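Ticket 1643: Porudthorpe cell, wrist view wrong way up after gripper change
Status: open, waiting on parts
Opened 2/5/24

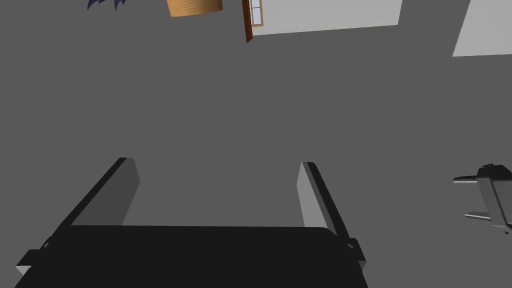
Fault first seen in the simulated cell, on the first run after the near arm was given the longer fingers. The pick routine starts, both arms go to the ready pose, then the near arm stops with "target out of range". Nothing in the log from the far arm.

Checks so far:

Both grippers commanded to ready. Near gripper fully open, nothing held. Finger tips lean in slightly towards each other, same as the Gedia drawing. No change needed.

Wrist view is inverted. Room objects come in from the top edge, upside down. The mount file had the roll value from the old bracket. Corrected in the file, not yet loaded on the cell controller.

Far gripper shows at the right at mid-height, prongs pointing in. Clearance between the two arms at ready is 292 mm in the model. Limit is 200 mm. Left as is.

Ran the open/close cycle 1,000 times at half speed with the old mount file. No stops. Ran it again at full speed and got the range error at cycle 643. Restarting the Zunby driver clears it, but it comes back.

Finger length in the tool table is still the short set. This is the likely cause of the range error. The tool table is locked by the Nikolaidis safety file and needs a new checksum before it will save.

To do:
Request checksum.
Load mount file and tool table together, then restart the driver.
Repeat full speed test, 2,000 cycles.
Do not copy settings to the real cell until the test has passed. New finger screws for it are on order.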